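Storage notes: woven baskets in damp rooms

Members at the Hulme and Cirham sites have asked why baskets kept in the ground-floor stores develop a musty smell over winter. The cause in most cases is relative humidity held above 65 per cent for long periods. Plant fibres take up moisture from the air and release it slowly, and mould can establish itself on the inner faces before any mark shows outside.

Leave a gap of 100 mm between baskets and any external wall. Shelving should be slatted, with the lowest shelf no less than 144 mm above the floor. Do not nest baskets of the same size, as the contact area dries last.

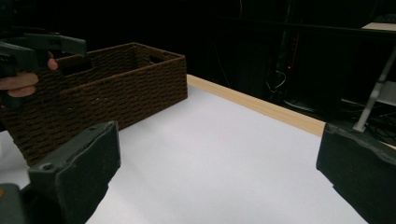

Cleaning should be done dry where possible. Use a soft brush along the line of the weave, then a vacuum on its lowest setting with gauze over the nozzle. If a damp cloth is needed, wring it out fully and allow 3 days of drying in moving air, away from radiators. Lacquered pieces should not be wetted at all.

Hygrometers can be borrowed from the Pangate office. Please send readings to Kwadwo Akpalu by the end of the month.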